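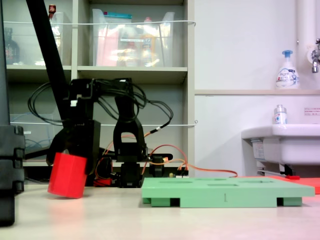 Is the Volov work table big enough for a small apartment where one table has to do everything?

It's big enough for one person working and one person eating at the same time, and it's stiff enough to lean on, but the legs need retightening in the first month and shipping costs more than it should.

OK longer version. Had mine since May. Writing this fast, lunch break.

Bought it from Grustside, the online store, not the outlet. Price was $344. Shipping another $94 to get it up to the third floor, which I paid and then grumbled over for days. They'll drop it in the lobby for less. I've done lobby drop before with a bookcase and my back remembers.

Size: 53 inches long. Measured it, matches the listing. Depth is fine for a monitor and a keyboard with a plate pushed off to one side. Not fine for two laptops facing each other, your screens touch lids.

Box was in good shape except one crushed corner, and the foam had done its job there. Legs come wrapped separately in brown paper. Hardware in a single bag with no labels on anything, so you get the long bolts and the slightly less long bolts and you figure it out. The instruction sheet is pictures only and one of the pictures is wrong -- it shows the crossbar going on before the legs. Do the legs first. If you do the crossbar first you'll be taking it off again, ask me how I know.

Assembly took the evening. One person can do it, two is nicer for the flip. Put a blanket down.

The top. This is what you're paying for. Pale, sort of whitish beige with faint streaks, and the color goes with anything I've put near it. My old table was dark brown and showed every crumb and every bit of dust by 10 a.m. This one hides dust really well. Doesn't hide coffee. I had a ring on it the first week, got most of it off with dish soap and a soft cloth, and there's still a ghost if the light comes in low. Coasters now. Red wine I haven't tested and don't plan to.

Finish is smooth but not slippery. Paper stays put when you write on it with no pad underneath, and a mouse tracks fine straight on the surface. Pencil wipes off. Ballpoint doesnt, or not all the way. Glue comes up with a fingernail once it's hard. Tape lifts clean if you don't leave it for weeks.

Glare was my worry with a top this light. At noon by a window it does bounce some. I moved the Wei lamp from the left side to the back corner and turned the head toward the wall and that sorted out the evenings. Not the table's fault, any pale desk is going to do that.

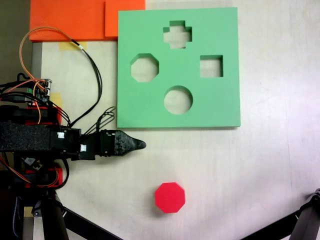 Edges next. They're eased a little, so your forearms don't get that red line after an hour of typing. Corners are still corners though. Caught my hip on one going past with laundry and said a word. If you've got little kids running through the room I'd put bumpers on all of them.

Wobble. OK so. Out of the box, tight as I could get everything, no wobble at all. Very pleased with myself. Then a couple weeks in I'm typing and my water glass is doing ripples. Went underneath with the wrench and two of the leg bolts had backed off maybe a quarter turn. Tightened, fine. Same thing again later in the month, but less. Then it stopped doing it. I read somewhere that's normal while it all settles, don't know if that's true. A lock washer would probly fix it and they cost nothing, so why there isn't one in the bag is beyond me.

I wrote to Volov about that and got an answer from I-hsuan Tang in customer support, who was quick and polite and mailed me a set of washers plus a spare bolt, no charge. Didn't ask for a receipt either. Haven't needed them yet but they're in the drawer. So if yours loosens up, write to them instead of the store. Grustside's chat just kept sending me the return policy.

Feet have screw-in levelers. Good ones, rubber on the bottom. My floor slopes toward the radiator like every floor on Brestemska Street and I got it level with plenty of thread left over. They don't mark the floor so far. They also don't slide, so forget about shoving this thing over to vacuum, you have to lift an end.

Things I'd change:

No cable hole. No clips under the top either. Anything with a cord just runs over the back edge and down, and if you've got a lot of stuff plugged in it gets ugly in a hurry. I stuck a power strip to the underside with mounting tape and it's holding.

Crossbar sits a bit too far forward. I'm tall-ish and I knock my shins on it if I scoot all the way in. Shorter people in my house have had no complaints.

Height isn't adjustable. It's normal dining height, so a hair high for typing unless your chair goes up. Mine does. The kitchen chairs don't and I feel it in my shoulders if I use one for a whole day.

The matching bench. Skip it. I sat on it in a showroom once and it's hard and narrow and costs nearly what you'd pay for two decent chairs.

Clamps: yes you can clamp to it. I've had a desk vise and a lamp clamp on the edge, both with scrap cardboard in between, no dents that I can find. There's no lip under the edge to get in the way, a big plus over the last table, where nothing would clamp on anywhere.

Compared to the cheaper ones in the same store -- my sister has one of those and the middle sags if you put a sewing machine on it. This one doesn't sag. I've had a printer, a sewing machine and a stack of library books on it at the same time and it stayed flat. Checked it with a level too.

Smell: a little, out of the box. Sort of like new paint. Opened the windows overnight and it was gone in a few days.

Would I get it again, yeah. At full price with that shipping, I'd wait for a sale first. Grustside seems to do one at the start of the season. Four stars, the missing one is for the bolts.

Edit: someone messaged to ask if the legs come off again for moving. They do, same wrench. Keep the blanket. And mark which leg went where with a bit of tape before you pull them, the holes on mine weren't all drilled quite the same and one leg only really wants to go back on its own corner.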